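# Remedios Javier on 300 cards a year

2020-07-03
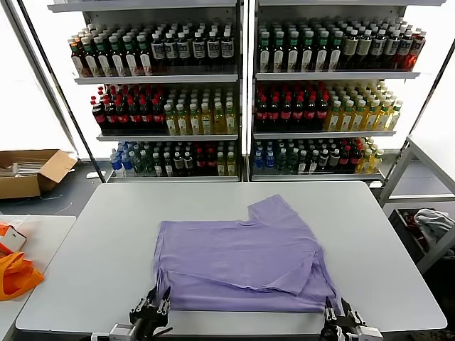

How long does one card take her? Two evenings, as a rule: one for stamping and coloring, and one for cutting and putting it together.

Remedios Javier has been making cards by hand since her daughter was in grade school. She works at a desk in the back bedroom in Skirkudberg and sells a few at the craft fair in March, but most of them go in the mail. Last year she sent 300.

"People think that's a lot," she says. "I do several at once. If I have the blue ink out, I do all the blue ones."

She started with rubber stamps from a yard sale and a single black ink pad. The stamps were mostly teapots. She still has them, though two have come off their blocks and she has to stick them down with tape every time.

I asked what she buys first when she has money to spend. "Cardstock," she says. "I used to buy the cheap kind and it cracked on the fold. Now I get the 100 pound for the base and something lighter for the layers. I score it before I fold it. I didn't do that for years."

Her favorite set at the moment is called Wanenness, a group of bare trees and thin moons that she uses for sympathy cards. She stamps the trees in gray and leaves the sky alone. For birthdays she likes brighter colors and a lot of ribbon, which the post office doesn't always like. She has had envelopes come back for more postage.

She also takes part in the monthly challenge at Proltbridge, an online group where everyone works from the same sketch. The last one called for 3 panels and a banner. Javier turned the sketch on its side and used up scraps of green paper left over from Christmas.

"I've never won," she says. "My friend Roman won with a card shaped like a boot. I wouldn't have thought of a boot."

Her numbering system is simple. Each card gets a pencil number on the back, and the number goes in a notebook with the name of the person it was sent to. She began a new count when she began the current notebook, and the card on her desk when we spoke was 359. It was a wedding card, with silver embossing on the bells, and she wasn't happy with the ribbon.

"I'm going to take that off and try it in white," she says.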